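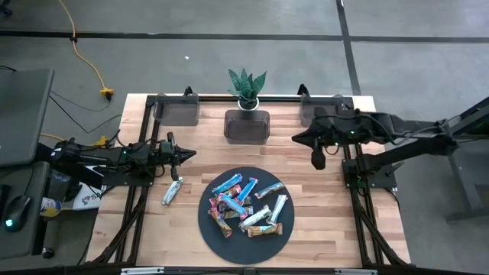

Figure 8. Table with three bins at the far side, plant, and round tray with mixed bars.

4. Setting up the snack table

This section explains how to arrange the Stasteck bins and the round tray on a wood tabletop. Read section 3 first if the tabletop is not yet fixed to its rails.

4.1 Before you start

Wipe the wood with a damp cloth and let it dry fully. Do not use more water than needed, the strips of a butcher-block top can swell at the joints. Wash the bins and the tray with mild soap. The dishwasher is not allowed for the bins.

4.2 Placing the bins

1. Put the left bin near the far left corner of the table.
2. Put the right bin near the far right corner, so that it mirrors the left one.
3. Put the center bin between them, a little closer to the front. Check that you can reach into it without touching the plant.
4. Press each bin down with a flat hand. If it rocks, lift it and clean under it.

Note: The smoky-gray plastic lets you see if a bin is getting full, but it is not easy to read a wrapper through it. If you sort by flavor, put a label on the front.

4.3 The plant

5. Stand the pot behind the center bin. A snake plant is a good choice because it stays upright and needs little water.
6. Take the pot to the sink for watering and let it drain before you bring it back.

Caution: Snake plant leaves are not safe to eat for cats and dogs. In a room with pets, choose another plant.

4.4 Filling the tray

7. Set the round tray in the lower middle of the table, with free wood on all sides.
8. Lay the bars on the tray in one loose heap. It is not necessary to make rows. Mixed wrappers are easier to tell apart when they lie at different angles.
9. Look for small bars under the bigger ones and bring them to the top.
10. Pick up any bar that lies on the bare wood - either return it to the tray or put it in a bin.

Caution: Throw away a bar if the wrapper is open or torn. Keep bars with nuts in their own bin if a person with allergy uses the table.

4.5 Refilling

Fill the tray again when the bottom shows. Each bin can carry up to 300 grams of bars; for a bigger stock use the Boteo drawer (order no. 835).

Text of this section: Manikandan Iyer. Checked by Consolacion Sebastian, 7 Jul 2025.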